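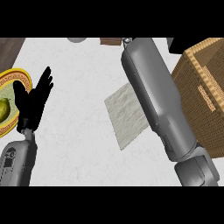 Pear ripening, notes for November

Third go at the paper bag business. Joanne Cropper still swears that a banana in the bag cuts the wait in half. I have yet to see it. Two bags, same shelf, pears from the same Karnthorpe crate, one with a banana and one without. I pressed the necks at 8 a.m. and again before leaving. If there was a difference my thumb couldn't find it.

Scale says 700 g for the banana bag's pears at the start. Forgot to weigh the other lot, so that comparison is gone.

Dilwyn wants us to buy the Vunari ripening sachets. The leaflet has a very nice curve on it and no axis labels. I asked Bellamy, who sell them, what the test fruit was and got the leaflet again.

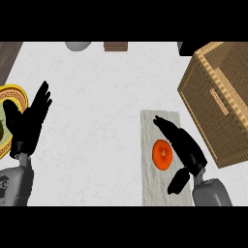
1 min read

Gwawr's point, and a fair one: pressing the neck bruises it, so by the third check I'm mostly feeling my own damage. Switch to one press per pear, then discard. That needs more pears - 15 a bag at least.

Fridge first or not? Branwen says chill them, then bag. Older growers seem to agree, but they also agree about the moon. Will run it anyway, cold shelf at the back.

To do: label the bags on BOTH sides. Ask Rhiannon for the spare thermometer, the Claltico one drifts. No sachets until someone shows me numbers.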